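Section 4: Preparing and Caring for the Tabletop

This section covers placement, leveling, cleaning and routine care of the Pesemau work table with the pale gray-white matte top. It applies to the standard top only. For the high-gloss top, refer to the supplement packed with that version.

Read the whole section before you start. Assembly of the frame and legs (Section 3) must be complete and all leg bolts fully tightened.

4.1 Before you begin

You will need:

Two clean microfiber cloths
A bucket of lukewarm water
Mild dish soap, unscented
A spirit level, at least 24 inches long
The hex key supplied with the leg set
Felt pads, if the table is to stand on a hard floor

CAUTION: The table must be lifted by two people. Lift by the frame rails. Do not lift by the edge of the top.

4.2 Placing the table

1. Choose a position away from radiators, heating vents and direct afternoon sun.

2. Leave a gap of at least 4 inches between the back edge of the top and the wall. Power cords can be run through this gap.

3. Set the table down on all legs at the same time. Do not drag it into place.

4. Check that no leg is resting on a cord or the edge of a rug.

NOTE: If the table has been stored in an unheated room, let it stand indoors overnight before removing the protective film. Film taken off a cold top tends to leave adhesive behind.

4.3 Leveling

1. Place the spirit level along the long side of the top, near the front edge.

2. Turn the adjuster foot at the low end counterclockwise with the hex key until the bubble is centered.

3. Repeat along the short side, then diagonally from corner to corner.

4. Press down on each corner in turn. If the table rocks, lower the foot at the loose corner a quarter turn at a time until the movement stops.

5. Tighten the lock nut on each foot by hand, then a further half turn with a wrench.

Do not extend any foot past the red line on its thread. On floors that slope beyond this range, fit the Rokska extension feet (part 282, ordered separately).

4.4 First cleaning

A fine film of production dust may remain on a new top after the protective film is removed. It is hard to see on a pale surface and can be felt with a dry fingertip.

1. Wipe the entire top with a dry microfiber cloth, working in one direction.

2. Add a few drops of dish soap to the bucket. Wet the second cloth and wring it out well.

3. Wipe the top in overlapping strips from back to front.

4. Rinse the cloth in clean water, wring it out and wipe again to remove soap residue.

5. Dry at once with a clean part of the first cloth.

CAUTION: Do not use scouring powder, melamine sponges or furniture polish. These change the sheen of a matte surface and the change is permanent. Polish also leaves a film that picks up fingerprints.

4.5 Checking the surface

Carry out this check after the first cleaning, and again whenever a mark is suspected.

1. Clear the part of the top to be checked.

2. Use soft, even room light. A single bright lamp will throw shadows that can be mistaken for stains.

3. Look across the surface from a low angle, then from directly overhead.
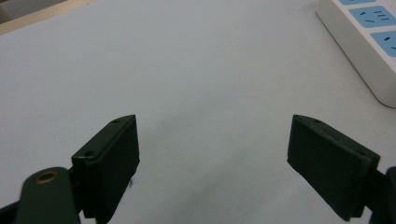 4. If a darker area moves or fades when you change position or switch a light on or off, it is shading and needs no treatment. If it stays in place, mark its position with a small piece of painter's tape and continue with 4.6.

5. Run a fingertip over the marked spot. A raised mark is residue and can usually be cleaned off. A mark that can be felt as a dip is a scratch or dent and should be left alone.

4.6 Removing marks

Water-based marks (coffee, juice, washable ink): Lay a damp cloth over the mark for 2 minutes, then wipe and dry.

Grease and pencil: Use warm soapy water and light pressure. Repeat as needed. Do not rub in small circles, which can leave a shiny patch.

Tape adhesive: Apply a little Skamimora surface cleaner to a cloth, never directly to the top. Wipe, rinse and dry.

Test any cleaner other than dish soap on the underside first and wait until the spot is fully dry before judging the result.

4.7 Everyday use

Use a mat under hot items. The surface is not rated for contact with anything over 100 °C.

Lift tools and equipment when moving them. Metal bases should have pads.

Do not cut directly on the top.

Retighten the leg bolts one month after assembly, then once a year.

Procedures in this section were checked by Joon-young Yeo. Replacement feet, felt pads and edge strips can be ordered through the parts list in Section 7.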